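## 5. Fitting the hand and preparing it for soft goods

Section 5 covers the Plinano hand from unboxing to the first supervised grasp. It assumes that the arm is bolted down, that the controller has passed the power-on check in Section 3, and that the wrist flange has been leveled. Allow half a shift for a first installation. Later hand changes take much less.

**CAUTION:** Disconnect arm power at the wall isolator before touching the wrist connector. The stop button on the pendant removes drive power only. The connector stays live.

### 5.1 Parts and tools

The hand ships in the inner carton together with the following:

- Wrist adapter ring with its bolts (bagged)
- Knit gloves, black
- Metal nail plates, each with one screw
- Finger camera module, fitted at the factory
- Hex keys and a small flat driver
- Lens cloth

Check the serial number on the adapter ring against the packing list. Rings from the earlier Lyons series look the same but have a shallower pilot, and they will not seat on a current wrist. If the numbers differ, stop and contact Flusis support before going further.

### 5.2 Mounting the hand

1. Park the arm in the SERVICE pose and isolate the power.
2. Wipe the flange face with a dry cloth. Do not use oil or solvent.
3. Place the adapter ring on the flange with the notch facing the forearm label.
4. Start all bolts by hand, then tighten them in a cross pattern to the value printed on the ring.
5. Offer up the hand and turn it clockwise until the latch clicks.
6. Plug in the wrist connector. The collar must turn fully, with no red band showing.
7. Restore power and wait for the pendant to show HAND FOUND.

If HAND FOUND does not appear, repeat step 6. A half-turned collar is the usual cause. Error 91 means that the hand was detected but the finger encoders did not report; cycle the power once, and if the error returns, see Section 9.

**NOTE:** The controller stores calibration by hand serial number. Moving a calibrated hand to a second arm in the same cell does not carry the calibration with it. Run 5.4 again.

### 5.3 Gloves and nail plates

The glove provides friction and protects the finger joints from lint. The nail plate provides a hard edge for getting under flat material such as straps, hems, and labels. Both are wear parts.

1. Send the hand to the OPEN pose from the pendant and lock it.
2. Remove the nail plate screws and set the plates aside in order. Plates are sized by finger and do not interchange.
3. Pull the glove on one finger at a time, starting with the thumb. Work the knit down to the base of each finger before starting the next.
4. Smooth out any twist. The seam should run along the side of the finger, never across the pad.
5. Refit each nail plate over the glove and tighten the screw until the plate no longer rocks. Do not go further; the thread insert strips easily.
6. On the camera finger, check that no knit covers the lens or sits against the barrel.
7. Unlock the hand and run CLOSE, then OPEN. Watch for fabric caught in a joint.

Surface fuzz develops early in the life of a glove and does not affect grip. Replace the glove when the pad shows bare knit, when a hole appears, or when the counter on the MAINTENANCE page reaches the limit you have set. Efren Belmonte's crew at the Wurkavville packing cell changed theirs at 1,336 cycles while running webbing, and that is a reasonable starting point for similar goods. Rough cord will shorten it.

**CAUTION:** Do not wash gloves. Detergent residue changes the friction, and the force limits in 5.5 will no longer hold.

### 5.4 Calibration

1. Clear the work surface within reach of the fingers.
2. Select SETUP > HAND > CALIBRATE.
3. Keep clear while each finger runs to both ends of its travel. This takes around five minutes.
4. When prompted, hold the calibration card in front of the finger camera, flat and square, until the pendant beeps.
5. Accept the result. Values shown in amber are usable but should be rechecked after the first day of work.

Calibrate with the glove on. A bare-hand calibration will leave the fingertips closing too far once the knit is fitted -- the error is small, but thin goods will show it.

### 5.5 Force limits for belts, straps, and braid

Stretch goods need a low closing force and a slow approach. The default SOFT profile is set for folded cloth and is too quick for braided elastic, which rolls out from under the fingertip if pressed off center.

1. Copy the SOFT profile and rename the copy.
2. Set approach speed to 2 on the pendant scale.
3. Set the closing force to its lowest value and raise it one step at a time until the sample no longer slips.
4. Turn on FOLD PINCH if the end of the belt is to be doubled over before it is moved.
5. Set the work surface type. For polished stone or any other glossy top, choose REFLECTIVE so that the finger camera lowers its exposure.

With FOLD PINCH on, the end is held between the thumb and the opposing finger while the remaining fingers support the belt from below.
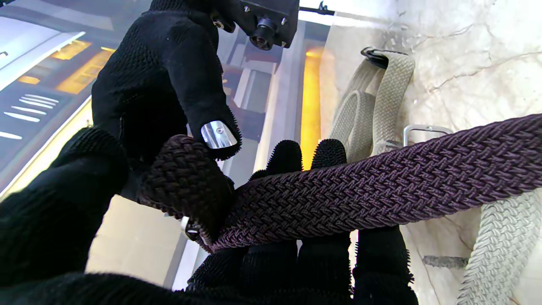 Stretch compensation should stay off until the pinch is stable. It reads tension from the finger encoders and will chase its own correction if the belt is still creeping. Turn it on last, and only for goods that are carried farther than the width of the hand.

Buckles and metal tips need separate attention. The hand treats anything stiff inside the pinch as a completed grasp and stops closing, which can leave the elastic loose on one side. Set END HARDWARE to YES to delay the stop.

### 5.6 First supervised grasp

1. Lay one sample belt on the work surface, within the marked reach.
2. Select the new profile and press STEP.
3. Press STEP again for each stage: approach, lift edge, pinch, raise, release.
4. Record the closing force at the pinch stage on the commissioning sheet.
5. Repeat with a sample of a different color. Dark braid returns less light and may need a higher exposure setting.

Keep one hand on the enabling switch throughout. Do not select AUTO until every stage has completed without a slip warning, and keep the signed sheet with the controller.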